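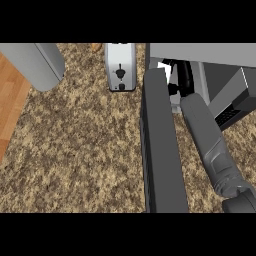

Sealing granite counters, yes or no?
Kitchens & Baths > Countertops

plikfan_ohio
14 July 2025
Okay, I need the hive mind on this one. We bought our house in June and the kitchen came with granite, the speckled tan and brown kind that was in every new build for a while. I happen to like it! It hides crumbs like a dream (maybe too well, I keep finding them with my forearm). The sellers left a folder of manuals and warranty cards for everything in the house down to the doorbell, and not one word about the counters. So I have no idea if they were ever sealed.

My mother-in-law says you seal granite every year or it's ruined. The guy at the tile shop says modern slabs come sealed for life and I'd be wasting my money. He did then try to sell me a bottle of Plikix, so I'm not sure what to make of him.

Who's right? And if I do need to do it, is it a job a normal person can do in an evening, or am I going to be eating takeout on the floor for a week?

dritus_dan
Water test. Put a puddle on there the size of a quarter, go do something else for 10 minutes, come back and wipe it up. Dark spot underneath = it's drinking, seal it. No dark spot = leave it alone and go enjoy your kitchen. Do it in a couple of places, and make one of them right by the faucet because that's where the sealer goes first.

marblemouth
Agree with Dan on the test, but a quarter-size puddle is stingy. I use a good tablespoon and I leave it for half an hour. Some of the denser stones take their sweet time and you'll get a false pass if you're in a rush. Also, on a busy pattern like yours the dark spot can be really hard to see! Get down low and look across the counter toward a window.

dritus_dan
Half an hour is overkill. If it takes that long to soak in, you're going to wipe up the spill before it matters. Who leaves a puddle of wine on the counter for half an hour?

marblemouth
You have not met my family.

plikfan_ohio
Haha, same here. Okay, I did the test while dinner was in the oven. By the stove, nothing. By the sink, I THINK it went darker, but marblemouth is right, with all those brown flecks I honestly had to put my glasses on and argue with my husband over it. I say dark, he says I'm looking at a fleck.

gardenofendar
Try a folded white paper towel, soaked, with a glass on top to hold it down. When you lift it you get a nice square edge, and a square is a lot easier to pick out than a blob. I learned this at my last place, where the counters were so busy you could lose an entire set of keys on them.

plikfan_ohio
Ooh, that's clever. Did it just now. There is a square. Husband has conceded. So the sink side needs it, I guess?

bergeview
I'm going to be the grump. I've had granite in two houses and never sealed it in either one. Coffee, tomato sauce, turmeric, kids with markers. Nothing ever stayed. I really think the whole yearly sealing thing is habit, and people do it for the same reason they rinse dishes before they go in the dishwasher.

gardenofendar
bergeview, what color was your stone though? I had a black one that you couldn't have stained with motor oil, and then a pale creamy one that kept a ring from a bottle of olive oil for as long as I lived there. They are both sold as granite and they don't act like the same thing at all.

bergeview
One was black, one was a dark green. Fair point. I still wouldn't do it every year.

dritus_dan
On this we agree. Test, then decide. The calendar has nothing to do with it.

marblemouth
To answer the second half of the question, yes, a normal person can do it in an evening. How I do mine:

Clear everything off, and I do mean everything, including the canister you think you can work around. Wash with dish soap and warm water, rinse well, then let it dry overnight. If the stone is damp the sealer has nowhere to go. Next evening, wipe the sealer on with a soft cloth, one stretch of counter at a time, and let it sit as long as the bottle says. Then buff off every bit that's left. This is where people mess up! If it dries on top you get a hazy film, and getting that off is a whole second project. I do 2 coats by the sink and one everywhere else.

Open a window. Read the label for when you can put food back on it.

plikfan_ohio
This is so helpful, thank you!! Is Plikix okay or did I get taken? I did end up buying it (I know, I know).

gardenofendar
I've used Plikix and it was fine, though it smells like a gas station. My sister swears by the Berge one, which is water-based and doesn't stink up the place, but she says it wears off sooner by the sink. Use what you've got.

bergeview
No relation to the sealer, before anyone asks. It's my street.

dritus_dan
One more thing — what are you cleaning it with day to day? If it's vinegar, stop. I see it recommended all over the place and it'll strip your sealer in no time. Dish soap and water is plenty.

plikfan_ohio
...it's vinegar. It has been vinegar since the day we moved in. I bought the giant jug.

marblemouth
Keep the jug for the coffee maker and the shower head. You haven't hurt the stone in a few weeks, but that might be why the sink side failed and the stove side didn't.

bergeview
Or the sink side failed because it's by the sink.

marblemouth
Or that, yes.

plikfan_ohio
Update! Did the sink side last night and buffed until my arm gave out. It took almost 6 old T-shirts, one of which my husband says was not old. No haze that I can find, even from down low with a flashlight. I'll do the paper towel thing again this weekend and report back. Leaving the stove side alone for now, mother-in-law has not been informed.

gardenofendar
Nice work! Don't put the shirts in the dryer. Lay them out flat outside until they're completely dry and then toss them, the solvent kind can heat up if you leave them in a wad.

plikfan_ohio
Going to get them out of the trash right now, thank you!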